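Two grippers, four sets of fingers, one very happy week

7 Jan 2026

I spent most of the holiday break doing the thing I'd been promising myself since fall, which was to stop arguing with people online about gripper fingers and just try them. So I did! Two grippers, both electric, both parallel jaw, both on the kind of small arm that fits on a table. The first is the Brikska, which I've had for a while and know pretty well. The second is the Sandu, which I got used from a lab in Clurkcombe that was clearing out a shelf (they threw in a bag of screws, most of them the right ones).

A bit of background for anyone new. My interest is small parts. Pegs, washers, screws, little caps, the stuff you'd find at the bottom of a toolbox. Big parts are fun but almost any gripper can hold a soup can. Get down to something you'd pick up with your fingernails and all kinds of differences show up that the spec sheet doesn't talk about at all.

The Brikska is the smooth one. It opens and closes with hardly any noise, and the force setting means what it says – if I ask for a gentle close I get a gentle close, every time. What I don't love is the slop. Push sideways on a closed fingertip and you can feel it move. On a big part you'd never care. On a washer it's enough to make you miss the edge.

The Sandu is stiffer and louder, and I like it a lot more than I thought I would. There's almost no side play. The downside is the closing curve: it goes fast, fast, fast and then stops, so light parts get bumped before they get gripped. I got around most of that by closing in two steps. Close to a few millimeters, wait a moment, then close the rest of the way. It's a dumb little fix and it made a huge difference.

Then there are the fingers, and this is where I lost whole evenings. I printed four sets. One was flat and wide, one was flat and narrow, one had a shallow V, and one came down to a point. I had my money on the V. I love a V! It centers things for you, it forgives a bad approach, and it looks like a real tool. For pegs it was great and I'd use it again tomorrow. For anything flat it was hopeless, because a thin part just slips into the groove and turns.

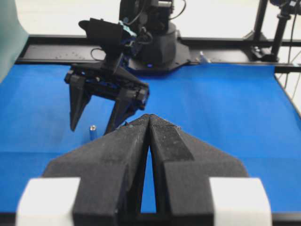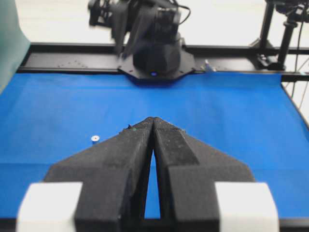

The pointed shape is the one I kept coming back to, even though I printed it last and expected the least from it. My worry was that so little contact area would let parts spin, and they do spin if you grab them off center. But look how narrow the fingers get where they almost touch. With a wide finger, the last bit of the approach is a guess, because the finger itself is hiding the part. With these, the wrist camera gets a view of the blue surface on both sides of the tips, and a little white washer out to the left like the one in the second shot is easy to pick out. I can line up on it by eye without moving the arm back to check. They also collect lint like crazy, as you can tell, so wiping them down has become part of my routine.

The grip strip is worth a few words too. I tried the fingers bare first, and bare plastic on metal is about as bad as you'd guess. After that I went through a few kinds of sticky-backed rubber. The soft stuff grabs well but it peels at the tip, right where you need it. A thinner, textured strip lasted much longer. Stick it down the day before, press it hard, leave it alone overnight. I was impatient with one set and had to redo it the next morning.

Now the camera part, which I almost left out because I figured it'd be boring, and then it ended up being my favorite thing to mess with. A wrist view changes how you think about finger design. Before this I judged fingers by how they held. Now I also judge them by what they block. I mounted the camera in two spots, one high and tilted in, one lower and closer to straight ahead. High and tilted was better for flat parts. Lower was better for pegs, where you want to know whether the thing is standing up straight. I ended up staying with the high one and I'm fine with that.

For control I used the Fusari board on both grippers so I wasn't comparing two different controllers by accident. I have some complaints about it. The setup tool forgets the gripper limits when you unplug it, and the manual puts the one page you need in the back, after the page about mounting holes. But once it's running it's solid, and swapping from one gripper to the other took me less time than making coffee.

As for numbers, I didn't run a proper test and I don't want to pretend I did. What I have is a notebook with more than 70 picks in it from the evenings when I remembered to write things down. The pattern was clear enough for me. The Sandu with pointed fingers was the best pair for washers and other thin stuff. The Brikska with the V was the best for pegs and anything fragile. The wide flat fingers were okay at everything, and if you only want to print one set and get on with your life, they're a good choice.

Things I still want to try in January, in no special order. A pointed finger with a tiny flat at the very end, maybe a couple of millimeters, to cut down on the spinning. A slightly springy finger, although I've tried springy before and it made the slop on the Brikska even worse. And I want to hand a part from one gripper to the other in midair, which I've managed a few times with a long peg and never once with anything short. The stiff gripper has to be the one that receives, I'm pretty sure of that much.

If you've printed fingers for either of these, please send me your files or at least tell me your tip width. I'll put mine up once I've cleaned up the screw holes, which are a little tight right now and need a drill run through them by hand.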